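Home Floors Reclaimed Projects Journal Contact
Search this site Enter a keyword Go

Living with an oiled floor: a conversation with Orathai Paisan

Orathai Paisan has been responsible for floor finishing at Valludetti for most of her working life. She received us at the company's Lelberg workshop on a Tuesday morning, where the autumn's orders of oak and larch boards were being prepared for delivery.

The workshop supplies both lacquered and oiled floors, and Ms Paisan is often asked which is better. She declines to answer in general terms. "A lacquer sits on the surface and an oil goes into it," she said. "The customer must decide what kind of repair they are willing to live with. A scratch in lacquer usually means sanding the whole room. A scratch in oil can be dealt with on a Saturday afternoon."

The most common fault she sees is too much oil. At a house in Konville, where the company laid 80 square metres of oak, a second coat had been applied by the owners and left to stand overnight. The surface remained tacky for weeks. "Whatever the wood has not taken in must be wiped off," she said. "We tell people this at handover, and we put it in writing."

Her colleague Marisa Orlandini, who manages aftercare, joined us for the second part of the interview. Her department dealt with 409 enquiries in the last financial year, and she noted that very few concerned the boards themselves. "People write to us about cleaning products, about chair legs and about gaps in winter," she said. "Gaps in winter are normal. We ask customers to keep the heating steady and to wait until spring before they call us."

Both women spoke at some length about the Warraich range, a brushed larch introduced last year in four shades. Ms Orlandini considers it best suited to rooms where shoes are not worn. 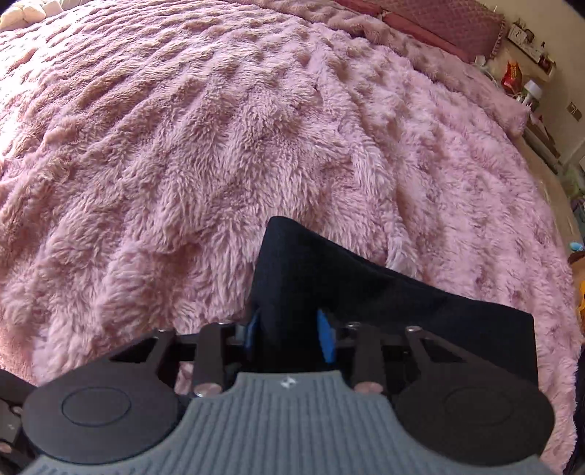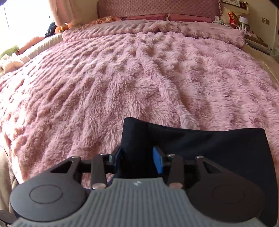 Bedrooms, in Ms Paisan's view, are where an oiled floor shows to best advantage, and where it receives the least care. She recommends one maintenance coat every four years, applied with the furniture moved out. Textiles need particular thought. A long-pile throw such as the pink one on the bed should be kept clear of the boards until the oil has fully cured, as fibres settle readily on a fresh surface and are tedious to remove. Ms Orlandini added that rugs should stay rolled up for the same period. "The floor will change colour a little in its first summer," she said, "and a rug laid too early leaves its outline behind."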